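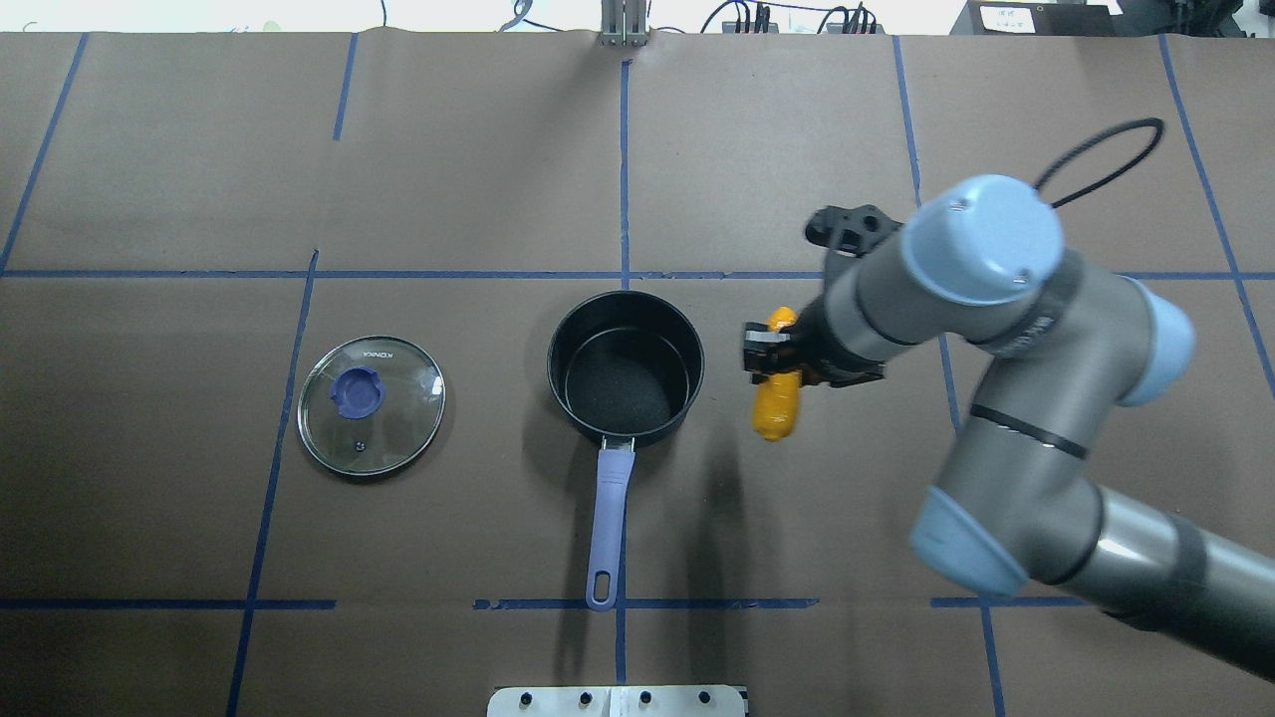
What do you put under pans so the tabletop survives?

Brown paper, the heavy kind that comes on a roll, held down with blue painter's tape and changed whenever it gets too grubby to write on.

April 2024, Ellby kitchen bench notes

I've become rather fond of this paper. We went through oilcloth first, back in October, and it was pretty for a while, but every tape mark left a gummy stripe and I spent more evenings than I'd like scrubbing at it. The roll from Trenness is 204 feet long and we've used nearly 10 feet so far, so I think we're set for a good long while!

The tape sections are holding up fine. A few of my lines wander off at a slant (I did them by eye, with a cup of tea in the other hand), and I've decided to leave them, as the big rectangles are still plenty clear enough to say "put it back in that one" to whoever is helping.

Saucepan with the lavender-blue handle: a nice pan to have out, easy to spot, and the hole in the end of the handle means it can go up on a hook when we finish. The glass lid with the dark blue knob says KONKA, and I've written that on the shelf label so it stops ending up in the Dusano box. Please keep the lid off to the left of the pan, flat, knob up. The yellow toy corn lives with the play food, bin 4.

Still to do: buy more tape, and find out whether the wider roll would cover the side table too.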